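补水的学问：家庭海水缸如何度过蒸发季

2023年6月28日

气温升高之后，家庭海水缸最先出现的变化通常是水位。底缸回水泵仓的液面每天下降一截，主缸看上去一切如常，鱼照常进食，珊瑚照常张开，饲养者若不打开柜门，往往察觉不到水已经少了。然而蒸发带走的只有淡水，盐分留在系统之中。液面每下降一分，缸内盐度便相应升高一分。对于在稳定环境中演化而来的珊瑚礁生物，这种缓慢而持续的漂移所造成的负担，未必小于一次明显的事故。

自动补水装置因此成为海水缸中最常见的附属设备之一。其原理十分简单：传感器感知液面，控制器判断是否低于设定值，小型水泵将储水箱中的纯淡水送入底缸。装置价格不高，安装亦不复杂，许多饲养者在开缸初期便已购置，此后多年不再过问。本刊在编辑来稿和走访的过程中注意到，与补水有关的问题，大多出在这种“不再过问”上。

本文拟以滨海小城Clurnulow的Taşdemir水族工作室所维护的一套系统为例，说明蒸发量的估算、补水装置的选型与安放、储水箱容量的确定，以及离家期间的安排。文中所述做法，适用于以珊瑚和小型海水鱼为主的家庭缸，淡水缸的饲养者亦可参考其中关于液位控制的部分。

蒸发从何而来

海水缸的蒸发速度取决于若干因素的共同作用。水体表面积越大，蒸发越快；水面扰动越强，蒸发越快；室内空气越干燥，蒸发越快。溢流区的跌水、底缸内翻滚的气泡、蛋白质分离器的排气，都在不断扩大水与空气的接触面。至于水温与室温之差，其影响在冬季供暖时尤为突出：室内空气经加热后相对湿度很低，而缸水仍由加热棒维持在固定温度，此时的蒸发量可能高于潮湿的夏日。

夏季的特殊之处在于风扇。许多家庭不愿为鱼缸配备冷水机，改用一排小风扇吹拂水面，借助蒸发吸热来降温。这一方法成本低廉，效果可观，但其降温能力完全来自蒸发。换言之，风扇运转时间越长，补水量便越大。饲养者在六月初加装风扇，却仍沿用冬季设定的储水量，是每年此时最为常见的疏漏。

Taşdemir工作室所维护的这套系统，主缸、底缸与管路合计总水量为786升，夏季风扇开启期间，每日蒸发6升。以此推算，若一周之内完全不补水，系统将失去四十二升淡水，盐度的升幅超过百分之五。对成鱼而言，这一幅度尚可承受；对新近切割的珊瑚断枝和清洁用的螺类、虾类而言，则已构成压力。更需要注意的是，许多饲养者会在发现水位下降之后一次性将水补足，盐度于数分钟之内回落，生物在缓慢升高之后又经历一次骤降。

蒸发量的测定无需专门仪器。关闭自动补水，在泵仓外壁以胶带标记当前液位，二十四小时后用量杯将纯淡水加回标记处，所加水量即为当日蒸发量。测定时应避开换水、清洗滤棉和移动造景的日子，因为这些操作都会改变液位。风扇开启与关闭的日子应分别测定，两者的差距常常超出饲养者的预期。
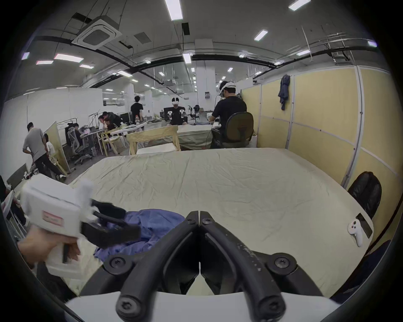
Hipólito Ulloa认为，测定蒸发量这一步之所以常被省略，原因在于饲养者把自动补水看作一件“装上就算完成”的设备。“装置越可靠，人对自己的缸就越陌生。”在给本刊的信中，他写道，“我见过养了多年珊瑚的人，说不出自己的缸一天要喝多少水。等到水泵坏了，他连储水箱能撑几天都无法判断。”他建议将蒸发量写在柜门内侧，每逢换季更新一次。

这一建议看似琐细，却有其实际用途。蒸发量是一项灵敏的间接指标。在室内条件未变的情况下，若补水量突然增加，应当首先怀疑系统存在渗漏；若补水量突然减少，则应检查是否有海水因虹吸或滴定泵故障而进入系统，或传感器是否已被污物覆盖。上述情况单看盐度计读数，往往要过一段时间才能显现。

渗漏一节尤须说明。蒸发失去的是淡水，渗漏失去的是海水，而自动补水装置无从分辨两者，一律以淡水填补。系统若有一处接头持续渗水，补水装置便会不断以淡水替换海水，盐度逐日降低，液位却始终正常。蛋白质分离器排水过湿，同样会产生这一结果：收集杯中每日倒掉的水含有盐分，其数量虽小，日积月累仍足以使盐度偏低。饲养者若发现盐度在没有任何操作的情况下持续走低，应当从柜底、接头和收集杯三处查起。

传感器的类型与取舍

目前家庭缸所用的液位传感器，主要分为浮球式与光学式，另有少量采用温差或压力原理的产品。各类传感器均有成熟的应用，其故障方式却各不相同，选型时应当着眼于后者。

浮球式传感器结构直观，依靠浮子升降来接通或断开电路。它不惧光照，也不受水质浑浊的影响，最常见的故障是机械卡滞。盐垢、钙质藻类以及爬入泵仓的小螺，都可能将浮子固定在某一位置。若浮子卡在低位，控制器便会认为水位始终不足，水泵将持续运转，直至储水箱抽空。因此，浮球式传感器宜加装护罩，并应配备一枚位置略高的备用浮球，用以在异常时强制切断水泵。

光学式传感器没有活动部件，体积小，安放灵活，借助水与空气折射率的差异来判断液面。其弱点在于表面附着物。生物膜、藻类或一粒附着的气泡，均可能造成误判；部分产品在强光直射之下亦会失灵，故不宜安放在藻缸灯具的照射范围之内。清洁时应以软布蘸取稀释的柠檬酸或白醋轻拭，再以淡水冲净，不可使用刀片或粗糙的海绵。

就安放位置而言，传感器应当置于回水泵仓，这是底缸中唯一随蒸发而变化的区域。其余各仓的液位由隔板高度决定，无论蒸发多少都保持不变。将传感器装在滤棉仓或蛋白质分离器仓，是初次安装者偶有发生的错误，其后果是补水装置长期不动作，直至回水泵吸入空气方被发现。

传感器还应与水泵出水口保持距离。补水管若正对传感器，水流冲击会使液面起伏，控制器便反复启停，水泵寿命因而缩短。较为稳妥的做法是将补水管末端固定在泵仓另一侧，并高于最高液位。管口一旦没入水中，在水泵停止之后可能形成虹吸：储水箱高于底缸时，淡水会不受控制地流入系统；储水箱低于底缸时，海水则会倒流进储水箱。两种情形都曾造成损失，而其预防仅需将管口抬高数厘米。

Clerov控制器的七十日记录

为考察补水装置在一般家庭条件下的表现，Taşdemir工作室在前述系统上安装了一台Clerov补水控制器，连续运行70日，其间除例行清洁外不作调整。该控制器配有光学主传感器一枚，备用浮球一枚，并设有单次补水的最长时限。超过时限而液位仍未恢复时，水泵自动停止，蜂鸣器报警。

运行期间共发生过一次报警，起因是储水箱中的水泵吸附了一片脱落的标签纸，进水口被部分遮挡，出水量下降，未能在时限之内将液位补足。报警发生在傍晚，工作人员取下纸片后系统恢复正常。此事本身无足轻重，但说明了最长时限这一功能的意义：倘若没有时限，水泵会在低流量下长时间运转，过热损坏亦未可知；倘若当时的问题出在传感器上，时限则会阻止储水箱被一次抽空。

时限的设定应以实测为依据。先记录一次正常补水所需的秒数，再以其两倍至三倍作为上限。设得过短，换水之后或清洗滤材之后的首次补水便会触发误报；设得过长，则失去保护作用。有些饲养者在误报数次之后干脆将这一功能关闭，此举殊不可取。

备用浮球在整个期间没有动作，工作室仍坚持每月用手将其托起一次，确认水泵能够切断。安全装置平日并不工作，其失效也就无从察觉，唯有定期试验方能证明它仍然有效。这一原则同样适用于温控器的高温切断以及防漏感应器。

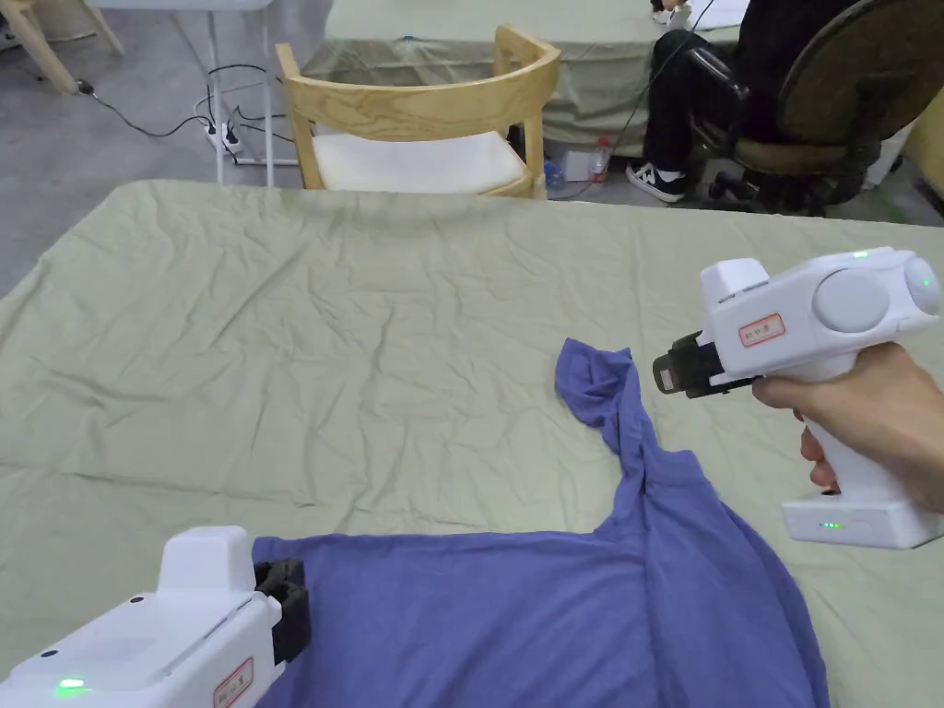

浅绿色床单上的一件蓝紫色棉质T恤

储水箱宜大还是宜小

关于储水箱容量，饲养者之间历来存在两种意见。一种意见主张尽量增大，以减少加水次数，并为旅行留出余地；另一种意见主张有所节制，理由是储水箱的容量即为最坏情况下可能进入系统的淡水总量。

两种意见各有道理，可借助具体数字加以衡量。Taşdemir工作室为该系统配备的储水箱容量为39升，按夏季每日蒸发量计算，可维持六天半。若控制系统完全失灵，整箱淡水悉数进入底缸，以总水量786升计，盐度的降幅不足百分之五。这一变化并不理想，但健康的鱼类和多数珊瑚能够耐受。若将储水箱换成容量数倍于此的大桶，加水固然省事，同样的故障却可能使盐度降至危险的水平，溢出的水还会损及地板与柜体。

由此可得出两项用于确定容量的条件。其一，储水箱全部注入之后，系统盐度的变化应在生物能够耐受的范围之内；其二，底缸在停电回水之后的剩余空间，应当尽可能容纳这部分淡水。第二项条件常被忽略。停电时主缸与管路中的一部分水会回流至底缸，使其液面上升，而此时若恰逢补水刚刚完成，剩余空间将更为有限。饲养者应在安装完毕后亲手关闭回水泵一次，观察底缸的最高液位，据此判断是否尚有余地。

确有必要使用大容量水桶的家庭，可采用两级方式：大桶用于储存纯水，小箱用于日常补水，两者之间以手动阀门或定时水泵相连，每次只转移限定的数量。这样既可减少搬运，又不致使系统直接暴露于全部储水之前。将反渗透制水机直接接入底缸、以机械浮球控制进水的做法，本刊不予推荐。自来水源源不断，一旦浮球失灵，流入的水量没有上限。制水机频繁短时启动，也会使滤出水的杂质含量偏高，树脂的消耗随之加快。

补水用水的质量

补水用水须为纯净的淡水，一般以反渗透加去离子树脂制取。蒸发只带走水分子，补水若含有硝酸盐、磷酸盐、硅酸盐或金属离子，这些物质便会留在缸中逐日累积。换水尚能排出一部分，补水则只进不出，因此对补水水质的要求不应低于配制海水的用水。

判断纯水质量最便捷的工具是总溶解固体检测笔。读数应为零，或接近于零。读数一旦开始上升，便应更换树脂，不宜等到水质明显变差。饲养者还应了解，检测笔反映的是离子总量，无法指出其具体种类。自来水厂以氯胺消毒的地区，应选用专门的活性炭滤芯，并在树脂出水处另行检测余氯。

储水箱本身也应列入清洁范围。纯水中虽缺乏养分，箱壁仍会在数月之后形成一层滑腻的生物膜，尘埃与昆虫亦可能从缝隙落入。箱体应加盖，盖上留有通气小孔，使水泵抽水时空气得以进入。材质以食品级塑料或玻璃为宜，避免使用来历不明的旧桶。铜质接头与含铜的黄铜阀门绝对不可出现在补水管路中，纯水对金属的溶出能力较强，而微量的铜即足以毒害虾蟹与珊瑚。

部分饲养者习惯以氢氧化钙溶液作为补水，借此补充钙与碱度，这种做法在业内沿用已久，效果得到广泛认可。但氢氧化钙溶液碱性很强，补水系统一旦失控，后果远较纯水严重，酸碱度可能在短时间内升至生物无法耐受的程度。采用此法者，应使用较小的专用储箱，将补水集中于夜间少量多次进行，并以酸碱度控制器作为独立的切断条件。溶液静置之后，只取上层清液，箱底沉淀不可吸入。氢氧化钙粉末对皮肤、眼睛和呼吸道有刺激作用，配制时应佩戴手套与护目镜。

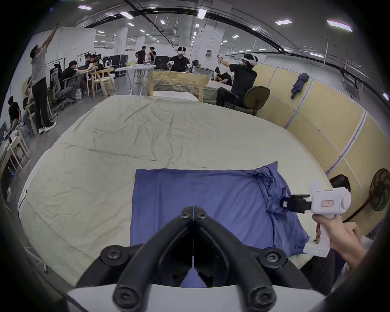

有读者来信指出，对于小型缸而言，以上办法或许过于繁复。信中写道：“我的缸很小，放在书桌上，根本没有底缸，更谈不上备用浮球。我每天早晨倒一杯水进去，四年来没有出过问题。贵刊的文章常常让人觉得，没有一整柜设备就不该养海水。”信末又问，手动补水是否真的不可取。

本刊对此的看法是，手动补水完全可行，而且小型缸的饲养者由于每日亲手加水，对系统的了解往往胜于依赖设备的人。需要提醒的仅有两点。小型缸水量少，同样一杯水所引起的盐度变化较大，加水宜分作早晚两次，缓缓注入水流较强之处，避免直接浇在珊瑚上。此外，小型缸的日蒸发量占总水量的比例通常更高，饲养者外出两三日而无人照料，盐度便可能有显著上升，因此手动补水的家庭更应事先作出安排。加盖玻璃盖板可大幅减少蒸发，惟须留出缝隙保证气体交换，并留意夏季水温。

也有介于两者之间的办法。倒置水瓶利用气压原理自行补水，瓶口与水面齐平，水位下降时空气进入瓶中，水随之流出，无需用电。此法适合极小的缸，不足之处是瓶口容易因水面波动而提前进气，造成补水过量，使用之前宜在水槽中试行一日。

离家期间的安排

八月是家庭外出较为集中的月份，也是补水问题集中暴露的月份。Hestero水族服务公司承接外出期间的上门照料，该公司向客户发放一份离家前的检查要求，本刊征得同意后择要转述如下。

出发前一周，完成传感器清洁与备用浮球试验，此后不再改动任何设置。临行前一日仓促清洗或更换设备，是故障的常见来源，新装的部件应当有数日的观察期。

出发前三日，校准盐度计并记录读数。折射仪应使用与海水盐度相近的标准液校准，以纯水校准所得的零点在海水范围内可能存在偏差。摆动式比重计使用前须浸泡并除去指针上的气泡。记录所用仪器应与照料者届时使用的仪器相同，不同仪器之间的差异容易引起不必要的处置。

出发当日，将储水箱加满，在泵仓外壁标出正常液位的上限与下限。照料者即便对海水缸毫无经验，也能据此判断水位是否正常。备用纯水应装入有明显标识的容器，与配好的海水分开存放。两者外观毫无差别，误将海水当作淡水补入，或者误将淡水用作换水，历年均有发生。

对照料者的嘱托，以简短为要。Hestero公司的经验是，书面说明不宜超过一页，饲料按日分装，药剂与添加剂一律收起。水位过低时加入有标识的纯水，至下限以上即止；水位过高时不作任何处理，只需拔下补水插头并通知主人。补水插头应贴有醒目的标签，与回水泵及加热棒的插头明确区分。曾有照料者在慌乱之中拔错插头，使回水泵停转一夜，所幸主缸内另有造流泵维持水流，鱼只无恙。

离家时间若超过储水箱所能维持的天数，应当安排照料者中途加水，不宜临时换用更大的水桶。如前文所述，容量增加意味着故障后果加重，而离家期间恰恰是故障最难被及时发现的时候。风扇降温的系统还可在离家期间适当调高风扇启动温度，只要仍在生物可以接受的范围之内，蒸发量便会有所下降。调整应在出发前一周进行，以便观察生物的反应。

盐度已经偏离时的处置

尽管有上述各项措施，盐度偏离仍难以完全避免。发现偏离之后，首先应当核实读数。以另一件仪器复测，或携带水样请水族店代测，确认偏离属实后再作处置。因仪器失准而对正常的缸水进行“纠正”，由此造成的损失并不少见。

盐度偏高时，以纯淡水逐步替换缸水，分数日完成。盐度偏低时，可在若干日内以略高于目标盐度的海水代替日常补水，借蒸发之力使盐度缓慢回升，直至恢复目标值后再改回淡水。海盐须在另外的容器中充分溶解，切勿直接投入缸中，未溶解的盐粒落在珊瑚或底栖动物身上会造成灼伤。鱼类对盐度下降的适应通常快于对盐度上升的适应，因此回升过程宜更加缓慢。

处置期间应暂停其他变动。碱度、钙和镁的浓度会随盐度一同升降，盐度尚未恢复时测得的数值不能作为添加的依据。待盐度稳定之后重新测定各项，多数数值会自行回到原来的水平。若此时已经按照偏低的读数添加了碱度，恢复之后反而过高，珊瑚顶端可能出现白化或组织脱落。

处置完毕，应当追查原因并作出记录，记录内容包括发现时间、当时的液位、储水箱余量以及此前数日进行过的操作。许多间歇性故障只有在两三次记录相互对照之后才能查明，例如某一光学传感器只在午后阳光照入底缸时失灵，又如某一浮球只在换水后液面偏高时与隔板相碰。

关于用电与布线的补充说明

补水装置功率很小，容易使人忽视其用电安全。控制器与电源适配器应固定在高于底缸液面的位置，避开盐雾较重之处；电线在进入插座之前应留有一段下垂的弯曲，使沿线流下的水滴在最低处落下。全部设备须接在有漏电保护的回路之中，并按下试验按钮确认保护有效。插排平放于柜底的做法应予纠正，底缸一旦溢水，柜底最先积水。

防漏感应器可与补水控制器联动，在检测到柜底有水时切断补水泵。感应探头应置于柜底最低处，安装前可倒少量清水观察流向。需要区分的是，联动只应切断补水，不应切断回水泵与加热设备，否则一滴溅出的水便可能使整套系统停止循环。

补水管宜选用不透光的软管，可减少管内藻类滋生。每年更换一次，更换时检查接口是否硬化、开裂。储水箱一侧的水泵应每季拆洗，转子与轴套之间的水垢以稀柠檬酸浸泡清除，洗净后复位，并重新测量一次正常补水所需的秒数，与控制器中的时限设定相核对。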